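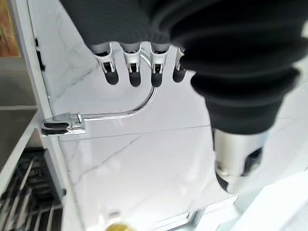 Parts > Arms and Hands > Covers > Skomia pleated arm cover

The Skomia is a pleated cover for home-built arms and multi-finger hands, sold by Pravik as a single piece or as a cut-to-fit kit. It keeps splashes and crumbs off the cable run when an arm is set up in a kitchen or a shared workshop. The lower hem finishes at the knuckle line, so the silver finger joints and their pins remain exposed under the folds and can be serviced with the cover on. Clearance matters most over tall fittings. With the fingers hanging this close to a gooseneck tap, a sagging hem will foul the spout before the fingertips reach it, and the hem should be tensioned accordingly. Colour is black only.

Fitting takes two people the first time, or one person and a bench clamp. Park the arm vertically, power off, and feed the cover from the wrist end. Leave four pleats of slack at the elbow. Secure the wrist collar last, then run the joint through its full travel at low speed and check for pinching.
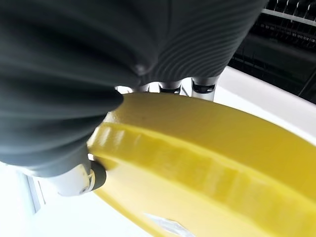 Slack at the hand end should be less than at the elbow. Excess material bunches behind the knuckles when the fingers close and adds load to the tendon drives. If current draw rises after fitting, release the collar, move it back one pleat and repeat the test. Recalibrate the wrist force offset before any contact work; the cover's weight and stiffness both shift the zero.

The kit contains the cover, six hook ties, a wrist collar and a hem cord. Sensor cut-outs are not supplied. Mark them with the cover fitted and the arm extended, and seal the cut edge the same day. The cover is not rated for hot surfaces, solvents or immersion. Wipe down with a damp cloth and mild detergent. Ostia hands need the Lazaridis adaptor ring, ordered separately.

Comments

Theano Konstantinidis: Fitted one in our workshop kitchen in October. The wrist collar slipped until I roughened the inner face with fine paper. Fine after that.

gearbox_greg: Does the hem cord come long enough for a wider palm? Mine is a bit over the listed size.

Pravik parts desk: Yes, the cord ships long. Trim after fitting.

mallee77: Allow some 4 hours for a first fit if you are cutting sensor holes. The instructions could say so.

Filed under: Covers and Sleeves, Home Builds, Hands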